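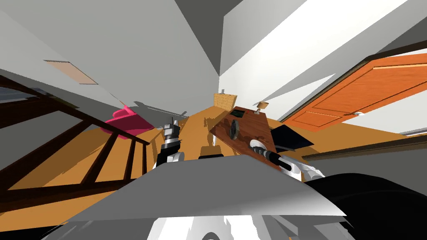

Tuesday, 9:40 p.m.

Second day of the call-transfer cutover. Norbridge dispatch now hands medical calls to Widell by direct trunk instead of the old seven-digit line. I was on the floor at 6 a.m. and left a little after four.

We logged 163 transfers before the end of day shift. Five failed on the first attempt. Two of those were the same fault: the Widell side answered, the address record arrived empty, and the call-taker had to ask for the location again. The other three dropped at the switch and came back as new calls. All three were picked up on redial. I pulled the traces and the drops sit inside a 20-second window, which points to the failover timer and not to the trunk itself. I have asked for the timer value in writing. Bevan quoted me one number by phone last week and another is in their configuration sheet.

The empty records are a different problem. Our system sends the unit number in its own field. Theirs expects it at the end of the street line and rejects the whole block if the extra field is filled. It only shows up for apartments, so the test set missed it. My fault in part - I approved the test set and it was nearly all single-family addresses.

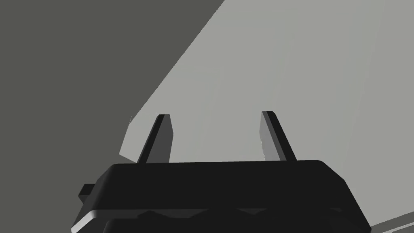
Gripper housing and fingers, rendered view.

Meeting at 1:30 with Rhiannon Gwilliam and the Widell shift supervisors. She wants the old line kept live through September. I had planned to release it at the end of this week. We settled on keeping it, with the number moved to the second page of the console so that people stop using it out of habit. Widell also asked that our call-takers stay on until the address is read back. That adds time per transfer. I agreed for the medical queue only. Fire and police stay as written in the interagency agreement until the chiefs sign a change.

The Imora mapping layer was slow again after lunch. Seven seconds to draw a cell location at the worst point, normal by three. No change was made on our side. Opened a ticket and attached the console log.

Night shift has the revised card at each position. I took the laminated ones back because step 4 still told them to press the old transfer key. The new ones are on plain paper until the wording settles.

To do tomorrow: add apartments, trailer lots and dorm rooms to the test set. Get the timer value. Ask who on the Widell side can change the field mapping, and whether it needs a restart. Move my dentist appointment.

Did not get to the overtime sheets.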